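28th December

Stain trials on sealed stone, bench notes

Went back to the Jadano sealer today. The tin says one coat will hold off oil, wine and coffee for 7 years. I'd like to know who waited 7 years to find out. The Stuvik tin makes no promise at all, and I trust it a bit more for that.

Mixed the coffee at full strength and put the same dose on each offcut. Left the cloths off this time. Last March we covered them and the covers did half the staining.

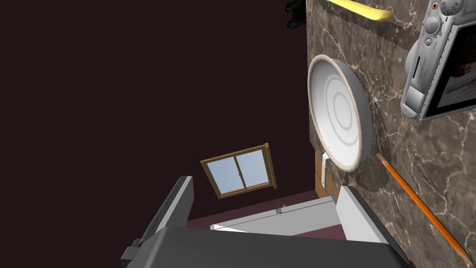 Dark stone

Next to useless for judging colour. The Jimedine rep likes to show dark samples, and I can see why: brown with pale veins hides coffee nicely. Only the veins tell you much. Oil left a dull patch on the unsealed piece and a slightly smaller one on the sealed piece. Not what I'd call protection.

Grey stone

Rubbed back with 2000 grit, then one coat of Stuvik. Beads well, but so does car wax.

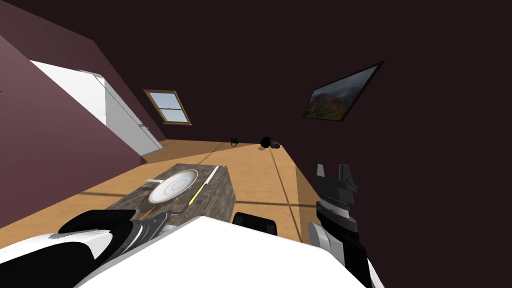

Coffee rings are still my main complaint about how these tests get scored. The Chatzigeorgiou method has you pour a neat puddle in the middle of the slab, and no kitchen works like that. Spills creep under things and sit there. A round plate like the white one on the speckled grey block would trap a ring under its rim, and that's the mark people ring up about. Redo with crockery left on overnight, batch 1297, and keep the tins out of sight of whoever does the scoring.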